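About Biswas Kitchen School

We're a small cooking school in Flinthorpe, and we love the whole job of dinner, right through to the washing up! Malsha Ekanayake started the school with 8 students in her own kitchen, and we moved to our current home on 27 July 2019. These days over 50 people come through each month, some to learn their first curry, some to finally sort out pastry, and quite a few for the company.

Every class cooks together, sits down to eat together and then does the dishes together. Malsha is very firm on that last part (and she's usually first to the sink). It's when people swap recipes, argue about rice and ask the things they were too shy to ask earlier.
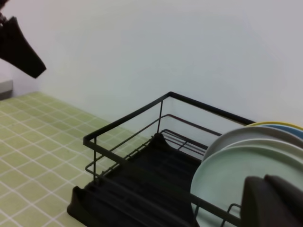 Our plates come in all sorts of soft colours and we wouldn't have it any other way. Regulars have their favourites, and there's a bit of friendly jostling over them at serving time. We wash by hand, stand everything up to drain and put it away before the next group arrives.

Classes run for most of the year, with a short break in December. Beginners are very welcome, kids can come from age seven with a grown-up, and aprons are on the hook by the door. Come hungry!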